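Lesthorpe Equipment Renewal
Call for Participants: Workplace Study on Automated Computer Assembly
Posted 1 August 2019

Lesthorpe invites bench technicians, line leads and trainers to take part in a study of how daily work changes when part of a computer assembly job is given to a robot arm. The study is carried out at our Clulberg workshop under the direction of Thirumalai Unnithan.

Until May, every desktop unit at Clulberg was built and repaired by hand from start to finish. Fitting the processor and memory is now being moved to an automated station. Technicians remain responsible for inspection, cabling, fault finding and final sign-off, and they also load parts and step in when the station stops. We wish to learn what this does to the pace of work, to skills and to the way people plan their shift.

Processor and memory station, Clulberg workshop

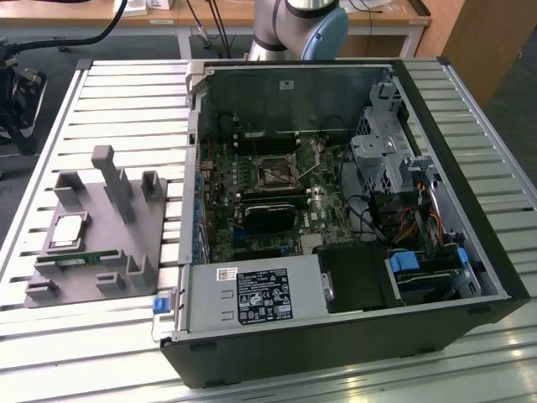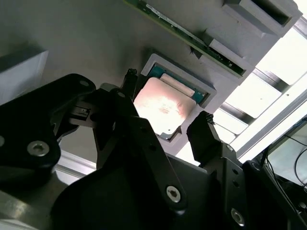 Participants will work alongside the station for 12 shifts and keep a short written log. Each will also attend two interviews, one before the first shift and one after the last. No programming is required. Training on safe working distances and stop controls is given on paid time.

Who may apply

Applicants must be 18 or older and have at least one year of experience in computer assembly or repair. Experience with automated equipment is welcome but not necessary. We particularly encourage applications from people who have doubts about the change. Current employees of Lesthorpe and of our partner site at Sternska are eligible; agency staff may apply with the consent of their agency.

Terms

Shifts are paid at the normal hourly rate. A further payment of $127 is made on completion of both interviews. Logs and interviews are stored without names and are not shared with supervisors. Taking part, declining or withdrawing has no effect on employment, pay or shift assignment.

How to apply

Send a one-page letter describing your present duties to the Study Office, Room 363, Cárdenas Building, Lesthorpe. Please state which shifts you are able to work. Around 100 applications are expected, and all applicants will receive a written reply.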